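Living with a retired greyhound: a talk with the homing coordinator at Vomow

Vomow finds homes for greyhounds that have finished racing, and for a few that never started. The group works out of kennels on the edge of Lunero and has placed 103 dogs so far. We spoke to its homing coordinator on a Tuesday morning, between the first walk and the first visitors. She asked us not to use her name, as people who have her name tend to find her phone number.

She came to greyhounds by accident. Her neighbour went into hospital and she took the neighbour's dog for a fortnight, which became four months.

"I'd had terriers all my life. I thought something was wrong with her. She slept until ten, went out, came back and slept again. I rang the vet and the vet laughed at me."

The most common mistake she sees is people getting ready for the wrong dog. They have read that greyhounds are fast, so they worry about having enough land. Then the dog arrives and it has never seen a staircase.

"Ask people what they've bought and they'll tell you about a long lead and a big garden fence. Good, you need the fence. But have you thought about your stairs? Have you thought about your kitchen floor? A lot of these dogs have lived in a kennel with sawdust or paper, and they get on to a shiny floor and their legs go in all directions. They freeze. I've had new owners ring me at eleven at night with a dog stuck in the middle of the kitchen."

Her advice for floors is cheap bath mats with rubber backing, laid as a path from the dog's bed to the back door. They can be taken up one by one over the following weeks. She doesn't recommend carrying the dog off the floor unless it is in real trouble, and she doesn't recommend standing on the other side waving cheese either.

"They stretch for the cheese, slip, and now they hate the floor more. Put the mats down and leave them be."

Stairs are taught from the bottom. One person stands behind the dog and moves its feet, the other stays in front and holds the collar loosely. Most dogs manage to go up within a few days. Coming down takes longer, and she suggests a stair gate at the top until the owner is sure of it.

We asked about washing, which comes up a good deal in the emails she gets. Greyhounds have short coats with little smell, and many owners are surprised at how seldom they need a bath.

"When they come out of kennels, yes, give them a proper wash. They can be quite scurfy, and there's often a bald patch on the backs of the thighs. After that I'd say when they've rolled in something. I know people who do it every week and then ask me why the dog's skin is dry."

She uses a shampoo called Vi, from the pet shop in Lunero, mostly on the grounds that it has no scent and rinses out quickly. Any plain dog shampoo will do. She is firmer about the water, which should be lukewarm, and about putting a towel or a mat under the dog's feet before it is lifted in. A greyhound that slips in the bath once will remember it. 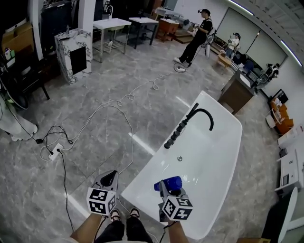
A freestanding bath with a floor-standing black tap.

"If you've got a walk-in shower, use that. If it's a bath, you want two people, one for each end of the dog. They weigh more than you think, and they're all leg. And dry them properly afterwards. There's no fat on them, so they get cold, and then they stand there shaking and looking at you as if you've done something dreadful."

Cold is a bigger subject than washing, in her view. She tells new owners to buy a coat before the dog comes home, and to buy a second for when the first is wet. Indoors most dogs are comfortable without one, but in an old house with the heating off overnight she would put on a fleece or light pyjamas.

"People feel silly buying pyjamas for a dog. They get over it by November."

The bed matters as well. A thin mat on a hard floor will give a greyhound sores on its elbows and hips. She recommends a thick single duvet, folded over, inside a cover that can go in the machine. Vomow sends each dog home with a duvet it has already slept on, unwashed, and asks that it stays unwashed for the first week.

On food she has fewer rules than we expected. The dogs leave the kennels with enough of their usual food for 3 days, and the owner is asked to change over slowly after that. Loose stools are normal for a while. Bad teeth are also normal, and she would like owners to budget for them.

"I tell everyone about the teeth. Racing kennels feed soft food, and some of these dogs have never had a brush in their mouth. We had one boy whose dental came to £1,281, with the extractions and the scans and the overnight stay. We paid that one before he was homed, but if it had come up a year later it would have been his family paying. So get the insurance sorted in the first week, and read what it says about teeth. Plenty of policies won't touch them unless you've had a check-up every year."

She brushes her own dogs' teeth after their evening meal, with a child's toothbrush and dog toothpaste. It took one of them a month to put up with it. She started by letting him lick the paste off her finger, then off the brush, and only later touched the brush to his front teeth.

Cats and small dogs are the question she handles most carefully. Some greyhounds can live with a cat and some never will, and she doesn't believe in finding out by trial in somebody's sitting room. Vomow tests each dog on a lead and muzzled, in the presence of a calm cat behind a barrier, and repeats it on another day. What she is looking for is whether the dog can look away.

"Interest is fine, any dog's interested. If I say his name and he can turn his head to me, I can work with that. If he's gone stiff and he can't hear me, he goes to a home without cats. It isn't a black mark. He's just that sort of dog."

Even a dog that passes should wear its muzzle in the house at first and should not be left alone with the cat. A cat asleep on a sofa and the same cat running across a lawn are, to a greyhound, separate animals. Some of her adopters have cats and dogs that share a bed indoors and still cannot be in the garden together.

For dogs that find other breeds difficult, Vomow runs a walking class. Many ex-racers have never met anything but another greyhound, and a pug or a poodle can come as a shock. In dry weather the class uses the field behind the kennels. In winter it moves indoors to a hired hall at Flernetti, where the dogs walk in wide circles and nobody is allowed to say hello. 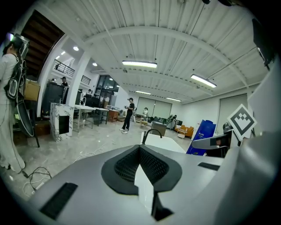

Strip lights below a white corrugated ceiling.

"People want them to play. They come along and say, when do they get to play? They don't. They walk past each other and nothing happens, and that's what I'm after. You want your dog to think a labrador is the most boring thing in the world."

The class lasts for 2 hours, with a long break in the middle when the dogs lie down on blankets and the owners have tea. She would keep it shorter if it were up to her, but it is a fair drive for most people and they like the chance to talk.

She is against letting a new greyhound off the lead anywhere that isn't fully fenced, and she will not be argued with on this. They see a rabbit across a field that the owner hasn't noticed, and by the time the owner has shouted they are at the hedge. She thinks recall can be taught, and should be, but it should be practised in an enclosed paddock hired by the hour. Wire fences need something tied to them so that the dog can see there is a fence at all.

Being left alone is the other thing that sends dogs back. A kennel dog has never spent a night without another dog within hearing. Owners who take a fortnight off work to settle the dog in and then go back full time on the Monday are, she says, giving themselves a hard job.

"Start leaving them on the first day. Go out and put the bins out. Go and sit in the car with a magazine. If you're with them every minute for a fortnight, they'll think that's how it is, and why wouldn't they?"

She doesn't mind when a dog is returned. It happens, and Vomow takes back any dog it has homed, whatever its age and whatever the reason. She would sooner hear early that something is going wrong than get a call when the family has already had enough. Dogs that come back usually do well in the second home, as by then she knows more about them.

We asked who she would turn away. She took some time over it. Families with toddlers get a long conversation, mainly about dogs that startle when they are woken. Greyhounds often sleep with their eyes open, and a child who thinks the dog is awake may climb on it. Flats are no problem if somebody is willing to go down to the street last thing at night in the rain. People who work long shifts can manage with a dog walker.

"I turned down a man who wanted one to run marathons with. Lovely man. I told him to get a collie. A greyhound will do a lap of the garden and then that's it, he wants his sofa."

Her own sofa is covered with a waterproof throw, and she sits in the armchair. Anyone thinking of adopting can visit the kennels in the morning, when the dogs are being walked, and she suggests old shoes and a coat with pockets.

Related articles
Choosing a coat for a thin-skinned dog
What to ask before you hire a secure paddock
Lead, collar or harness for a long neck?
Helping an older dog with the stairs

Sign up for our newsletter to get new interviews by email. You can unsubscribe at any time.

This site uses cookies to remember your settings and to count visits. By carrying on you agree to their use.

Last updated: November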